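April 24, 2024
Minutes by Houshang Ghasemi

Skinumton Hall Users – Reuse and Recycling Meeting

1. Minutes of the last meeting
Agreed as correct. The Skestport collection point has reopened and takes clean carrier bags again.

2. Carrier bags
The cupboard under the stairs is full. Simard asked whether all of it should go to Skestport. After discussion it was agreed to sort first and keep the stronger bags for the food table, which got through 700 last year. The shelf will hold 200 and no more are to be kept than that.

Sorting to be done on a covered table, all colours together. Paper comes out of the heap and goes in the paper bin. Knotted bags are to be opened and checked before they go anywhere – two were found in October with rubbish still inside. Torn or thin bags go in the Skestport sack.
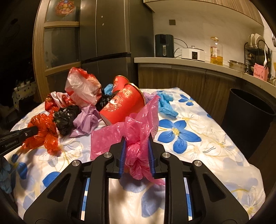 Simard will bring a second sack and a roll of labels. It was asked whether bags could be folded into triangles, as at Nunora. Left to whoever is sorting, as long as they lie flat on the shelf.

3. Money
Balance £189. The new shelf brackets and hooks will come to £96. Agreed to buy them. Receipt to H. Ghasemi.

4. Other business
The tablecloths need a wash before the summer lunch. Simard to take them home.
The cupboard key is sticking again. To be looked at before the next sort.

5. Next meeting
Date to be fixed by email. Please send items for the agenda a week ahead.

Contact: the minutes secretary, Skinumton Hall | © Skinumton Hall Users 2024 | Back to top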